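4.2 Token sinks and the stability claim

The case for Nananberg as a self-balancing economy rests on one chart in the project's own report, which shows the price of its crafting token staying inside a narrow band for 72 days. We do not find this convincing. For 63 of those days the studio, Griltex, was buying tokens back from the market, and the report mentions this only in a footnote. A price held up by the issuer tells us little about how the game's sinks would perform without help.

We rebuilt the model from the published reward tables and ran it with the buybacks removed. Player behavior followed the three types used by Chiu in her earlier work on Turkico: grinders, traders and casual players. The share of each type was taken from wallet activity, a weak guide to who is playing and why.
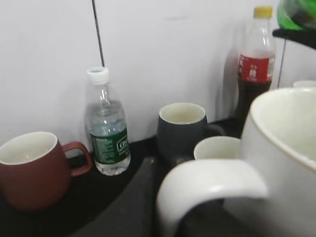
Figure 3. Mug and water bottle on a black countertop.

Of 1,995 simulated runs, 1,635 ended with more tokens issued than burned. The surplus came mostly from daily quests, where rewards rise with account level but repair costs stay flat. Raising repair costs slowed the surplus and also drove out casual players in the model, so the gain was smaller than the report's authors suggest.

Our own numbers deserve some doubt too. The model assumes that players know current prices and react to them within a day. Su-chen Chiu has argued that many do neither, and the Wunderlich logs support her on this point. We also had no data on private trades between guild members. If those are large, the burn rate used here is too low.

Until Griltex releases its full transaction record, the word "sustainable" should be kept out of descriptions of this economy.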